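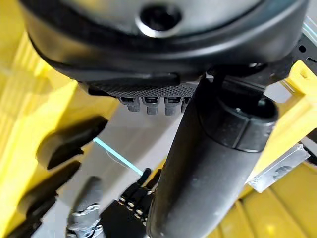
Filed under: Home Robotics > Build Logs
Last updated: Aug 17, 2025
Posted by lodeslow

Shelf task on the humanoid. The wrist view loses the target once the forearm crosses in front. Lens is fixed, 24 mm standoff.
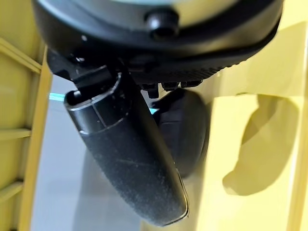 Rogério Leite: Standoff is fine. Your wrist offset is wrong. Redo the hand-eye calibration.

lodeslow: Redid it in June. Residual is 2 mm.

younis_k: Two at the wrist is more at the fingertip. I'd move the mount before touching software.

What I'd try:
1. Lower the approach to the middle shelf.

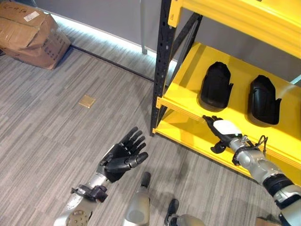
2. Log joint angles at each stop.

lodeslow: Did both. Run 2187 is the first with the lower approach.

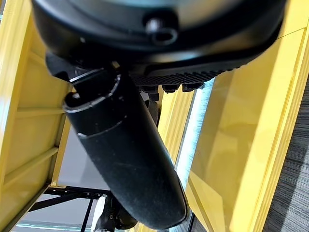

Same gains as before, Tuvden firmware unchanged. I'm leaving the mount alone.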